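Home | Rugs | Throws | Frames | Care & Repair | Basket

Ernora Picture Frame, wide profile

I've been selling frames from the Ollberg shop for 11 years now, and the Ernora is still the one I end up recommending to nearly everybody who comes in with a print under their arm and no idea what to do with it! It's a generous, flat-faced frame, made up for us in Plistwood, and it comes ready to hang - cord, hooks and a little bag of felt pads all included.

Choose from 8 sizes. Made to order in 10 working days. Price from £272, glass included.
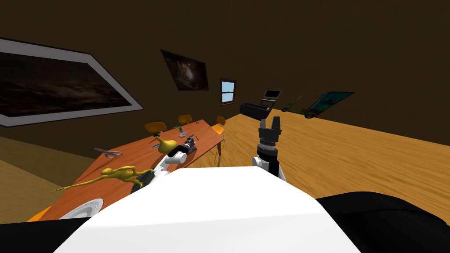
Colour is where people dither, and I do understand it. My own feeling is that a pale frame does lovely things on a dark wall, and the wide white-grey one around that stormy landscape, hung against dark brown, is very much the look I'd go for with a moody picture of your own. Do ask for a corner sample if you're unsure.

Comments

Reto Zwahlen: Ordered in June for my hallway, very pleased. Is there a square size?

Betancur: Mine came well packed. The cord is a bit short for two hooks.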